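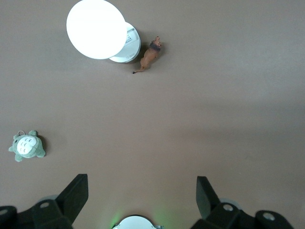
## Part 2: Setting out a small-world tray

Now for the fun bit! Once you've chosen a theme from the Temley play guide, you need a clear surface, one animal and one pot. Starting small works beautifully – a single lion and a plain round tub with a lid can keep a story going for ages.

### What you need

- A smooth table or tray in one colour
- One toy animal (the lion is a favourite with our younger groups)
- One round pot with a lid, clean and dry
- The story card for your theme

### Setting up

1. Wipe the table and let it dry. Plain surfaces show off the figures far better than patterned ones.
2. Put the pot down first, a little off centre. It might become a cave, a drum, a water hole or the moon, so don't tell the children which!
3. Rest the lid on top, slightly askew. Small hands find a tilted lid much easier to lift than one pressed down tight.
4. Stand the animal beside the pot, close enough that the two look as if they belong together.
5. Leave plenty of bare table. Children fill it themselves, with fingers, paper grass, or a whole invented river.
6. Read the story card aloud once, then put it away.

**Note:** Allow 18 minutes for a first session. Groups of two work best, and Shirley Cheetham has run it happily with eight children by setting out four tables.

**Caution:** Check figures for loose or sharp parts before each use. Small toys are not suitable for children under three. Never use a pot that has held medicine or cleaning products.

### Adding more

When the first story runs dry, bring in one new thing at a time. A scrap of cloth or a smooth pebble (a big one, please) is lovely. Trevor Fothergill hides a paper note under the lid, and the squeals when it's found are well worth the folding!

### Packing away

1. Count the figures back into the bag.
2. Wash the pot and lid in warm soapy water and dry them separately.
3. Store the pot with its lid off until it is fully dry.

Spare story cards are in the back pocket of the folder. For outdoor trays, see Part 9.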